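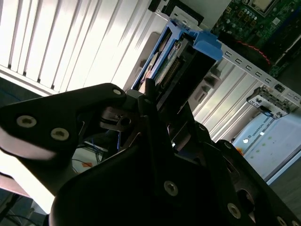 old tower, open again. blue caddy = the drive

ok so Siwan's old desktop is on my desk by the window. job is get her photos off the drive before it goes to recycling

no idea whats on it, she says 2000 pictures, mostly Helham and the kids

blue latch is the only easy part of these cases imo. everything else is tiny screws

also that red wire by the motherboard, need to rememeber where it goes

copying tonight. more tmrw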